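Brodness is a small farming town on the lower reaches of the Molen River, known mainly for its carrots and for the market that has grown up around them. It had a population of 1,056 at the last count, spread between the town proper and the outlying farms.

History
The first growers came to the district for the river flats, where the soil is deep, sandy and almost free of stones. Wheat was tried early on and did poorly, as the flats stay damp well into spring, and it took a good many disappointing harvests before the settlers turned to root vegetables. Carrots did so well that within a generation most families had at least one paddock under them. A siding was built so the crop could travel to the city overnight, and the old loading platform is still there behind the hall, a little overgrown but a pleasant spot to eat your lunch.
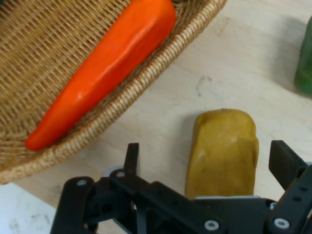 The siding closed when the highway was sealed, and for a while it looked as though the smaller farms might go with it. Many were sold or joined together. The 34 that remain have mostly stayed in family hands, and they share a washing and packing shed on Beyene Road, which runs from before dawn through the whole of the harvest.

Growing
The favourite local variety is the Lovedico, a stout, sweet carrot with a rich colour and a rather blunt shoulder. It is slow to mature and doesn't store as long as the commercial types, so it is seldom found in supermarkets -- a pity, as it is lovely roasted, and makes a very good cake. Sowing is staggered over several weeks so that the shed is never overwhelmed, and the paddocks are rested under clover between crops.

Market and festival
The growers' market is held beside the river, in the shade of the old peppercorn trees, and has 27 regular stalls. Every March it gives way to the Carrot Fair, with its soup kitchen, baking tent and children's races, and a much-loved contest for the most crooked carrot.

Getting there
Brodness is 327 km from the capital by road. A coach stops outside the post office each morning and returns in the late afternoon.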